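Whiteley Board Pushing Collection

The Whiteley Board Pushing Collection (often shortened to Whiteley Board, or WBP) is a set of recorded examples in which a robot arm moves small coloured blocks on a wooden board by pushing them. It was gathered at the Dirau laboratory for the training of learning systems that receive a camera view and a short written instruction, and must give back a movement of the arm. The collection has 1,182 episodes. It is the second data set published under the Stevia programme, after a smaller one on the opening of drawers.

Background

The Stevia programme was started at Dirau to study how much a robot can learn from people who steer it by hand. In the first work of the programme the arm carried a gripper with two fingers, and a large part of the failed episodes came from bad grasps. The group wished to have a task in which grasping plays no role. Pushing was chosen for this reason. A pushed block slides and turns in a way that is difficult to calculate beforehand, and a small error in the place of contact leads to a large error in the final position, so the task remains demanding although the tool is very simple.

The name comes from Whiteley, the district where the laboratory has its workshop.

Equipment

The arm works above a flat wooden board on a blue perforated table. In place of a gripper it holds one straight cylindrical rod with a rounded end, fixed below a black collar. The rod is used only for pushing and is not able to lift anything. 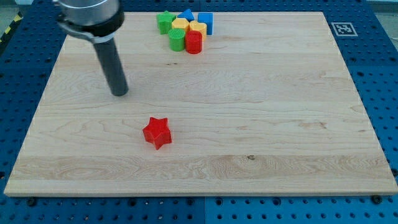
The rod held above the board, with a red star apart from the other blocks.

The blocks are simple solid shapes, among them stars, cylinders, cubes and prisms, in red, green, blue and yellow. Because the same shape can appear in more than one colour, an instruction must often name both. "Push the star to the left" is not a sufficient instruction when a red star and a green star are both on the board, and such sentences were rejected during the checking of the texts.

A square black-and-white marker lies on the table beyond one corner of the board. The position of the board in relation to the arm is calculated from this marker at the beginning of each session. If the calculated position differs from the stored one by more than 3 millimetres, the session is not opened until the calibration has been repeated.

Collection procedure

Every episode was steered by a human operator with a hand controller. The operators worked in pairs. One operator steered the arm and the other read the instruction aloud, started the recording and decided on the result. After 40 episodes the two exchanged places. An episode was closed by the reader, never by the person who steered, as the early trials had shown that operators tend to continue with small corrections long after the goal is reached.

The instructions belong to 2 groups. In the first group a block must be brought to a place on the board, for example the middle or the near left corner. In the second group a block must be brought to another block, or taken away from it. The separation of one block from a tight group is counted within the second group and is considered the most difficult task of the collection, for the rod easily disturbs the neighbours.

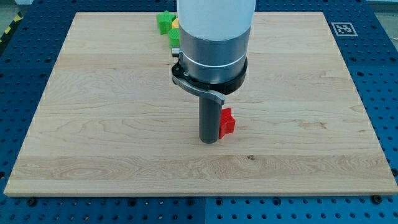
Rod beside the red star; other blocks stand near the far edge of the board.

Blocks which do not take part in an instruction were left on the board during the episode. They serve as distractors, and they also oblige the system to read the text with attention. Between two episodes the board was not put in order. The final arrangement of one episode became the first arrangement of the next, except when a block had come too near to the border of the board to be reached from its outer side. In this case the operator moved it by hand while the recording was stopped.

Content of an episode

Each episode contains the camera images, the position of the rod tip, the commands given by the operator, the text of the instruction and the result. The result has one of three values: reached, not reached, or disturbed. The last value is given when the named block arrived at its goal but another block was displaced in a clear manner. Failed episodes are kept in the collection and carry their own mark, so that users can leave them out or study them separately.

The height of the rod is recorded but the operators could not change it freely. They could choose only between a raised position for travel and a lowered position for pushing.

Use

The collection was first used at Dirau for a system which copies the movements of the operators directly. Later the Weltness project took it as a test of whether a system trained on one set of shapes can follow instructions about a shape it has not met. For this purpose the Weltness authors removed all episodes in which the cube is named and used these only for the evaluation.

Limitations

All episodes were recorded with the same board and the same rod. The grain of the wood and the small dark knots in it appear repeatedly in the images, and a system can learn to find its way by them. Users who wish to avoid this effect are advised to change the colours of the background in the images before training.

The instructions exist in English only, and a large number of them were written by the operators themselves, whose manner of expression is rather uniform. A revision with additional wordings for each instruction has been announced for December.

See also

Imitation learning
Teleoperation
Stevia Drawer Collection
Weltness project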